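Adcombe Rowing Club Names Cameron Tuhiwai Head Novice Coach

GROLLSTEAD, 10/16/23 – Adcombe Rowing Club has named Cameron Tuhiwai head coach of its novice program. Tuhiwai coxed at the club for four seasons and has run its summer learn-to-row camp since then.

The novice program has 57 rowers this fall, split between a morning group and an after-school group. Both train on the Briem, on the stretch between the boathouse and the road bridge. Tuhiwai will also pick crews for the spring regattas.

"Most of our novices had never sat in a boat before July," said Tuhiwai. "I want them to learn to steer, back down and dock before we start talking about race pace. The speed work can wait until winter."

The club has set aside $1,368 for new cox boxes and a second set of oar handles. The order has been placed with Puter, which supplied the club's current oars. 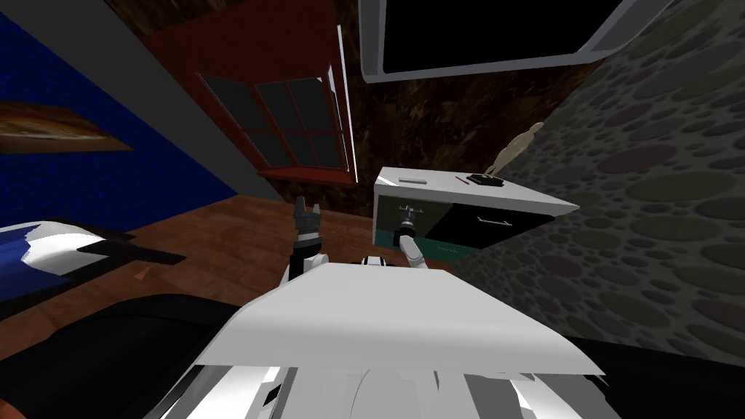 Winter Training Schedule

Indoor sessions start once the docks come out of the water. Each session runs 70 minutes and includes time on the rowing machines, a short core circuit and technique review. Coxswains will meet separately every other week to go over race plans and recordings.

Rowers who miss the fall season can still join in winter – no experience is needed, but a swim test must be passed before anyone goes on the water. Forms are at the boathouse desk and should be returned to locker 647, next to the coaches' room.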